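4.3 Filling the desk organizer cup

The Graltdale organizer cup is a small open-top container for tubes, pens, sticks and other narrow items that roll or get lost when they are laid flat. The instructions in this section apply to the single cup (part 434) and to the cup supplied with the Troncoso desk set (part 487).

Before you begin

Wipe the inside of the cup with a damp cloth and let it dry. Remove the paper insert from the bottom. Place the cup on a level surface, away from the edge, with the open side up.

1. Sort the items by length. Set aside anything more than three times as tall as the cup.
2. Check that every tube is closed. Tighten screw caps by hand.
3. Insert the longest rigid items first, one at a time, and let them lean against the rim.
4. Insert tubes next. Hold each tube close to the rim while lowering it, and let go only when it touches the bottom.
5. Fill the remaining space with short items.
6. Push the cup lightly from the side. If it tips, remove the tallest item and repeat from step 3.

NOTE: Do not force an item between two others. The walls flex slightly under load and return to shape when the cup is emptied.

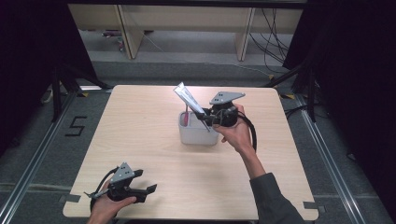 Flattened tubes need more care than round ones. A tube that has been partly used bends easily in the middle and may fold over the rim if it is released too soon. Stand it with the crimped end up, as with the silver tube beside the red stick, and let it lean toward one side of the cup. Thin sticks take up little room and can share a side with a tube. If the tube is nearly empty, roll the crimped end down two turns before inserting it – this shortens the tube and makes it stiffer.

CAUTION: Do not store open blades, needles or uncapped cutters in the cup. Do not store tubes of solvent-based glue. Leaking solvent can cloud the plastic and soften the base.

Emptying the cup

1. Hold the cup steady at the base with one hand.
2. Lift out the tallest item first, pulling straight up.
3. Remove tubes by the upper third. Do not squeeze.
4. Tip short items out onto a flat surface.

Cleaning

Wash the cup by hand in lukewarm water with mild dish soap. Dried paste can be loosened by soaking for ten minutes. Do not use scouring pads – scratches hold residue and cannot be polished out. Dry the cup upside down before refilling it.

Replacement cups are ordered under part 434. For the non-slip base ring, order part 332 and see section 4.4 for fitting.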